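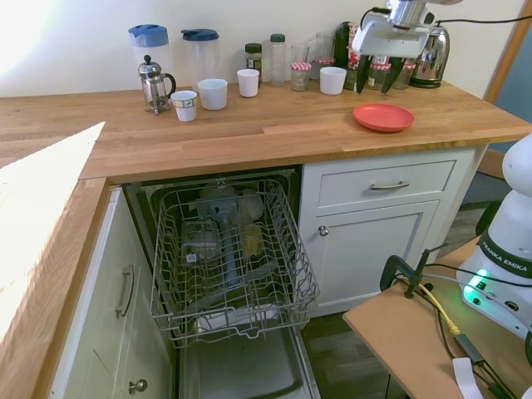
Photo: Medier

kadardfan50
So I commented on my favorite singer's Instagram giveaway and won (!!), but the message came from a second account with 500 followers and it wants a $6 shipping fee. Is it real? I've been a fan since the first Otent tour and I'd hate to miss out. 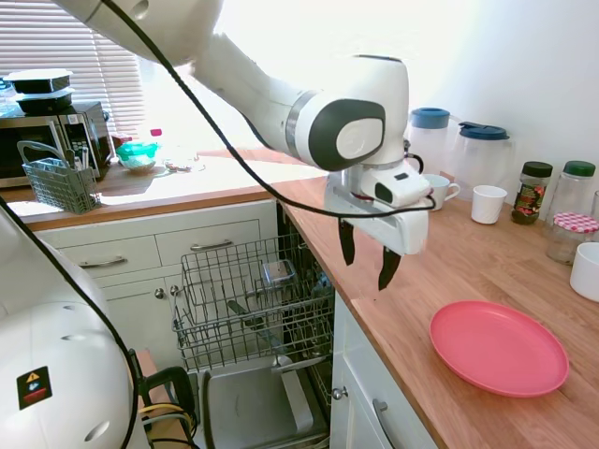
Robot arm near the open dishwasher

otent_mom
Fake, sorry! I got 3 of those in September. Look for the blue check, and go read the rules on the original post - real winners don't pay shipping.

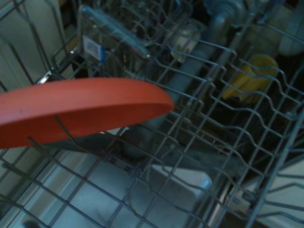

Also report the account and block it. If you already gave them your card, call your bank today.

popcornpat
idk my cousin won a hoodie once and that was legit
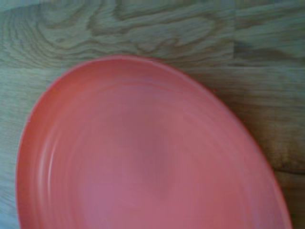
Coral plate on light wood

kadardfan50
Blocked! Thanks, I didn't pay.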